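What Is a Treaty?

A treaty is a written promise between countries. Two countries can make one, or a whole crowd of them can. Treaties cover all sorts of things, such as trade, fishing, borders and who may use a river.

First, each country picks people to speak for it. They are called negotiators. They meet, talk and write a first version, called a draft.

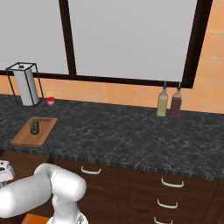

A draft can change many times. One country may want a word taken out. Another may want a new rule put in. Talks like these can last for years — even a single sentence can take days.

When everyone agrees, the leaders or their ministers sign. In many countries that is still not the end. The lawmakers at home often have to vote on the treaty too. Saying yes at this stage is called ratifying.

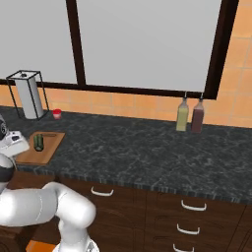
I-hsuan Leung
Children's Page Writer

What if a country breaks its promise? There is no world police officer to send. The other countries can complain, stop trading with it or ask a court to decide. Some treaties name the court they will use.

A country can also leave some treaties. Usually it must send a letter first and then wait, often for 12 months.

Words to know
Draft: a version that is not finished
Ratify: to approve a treaty officially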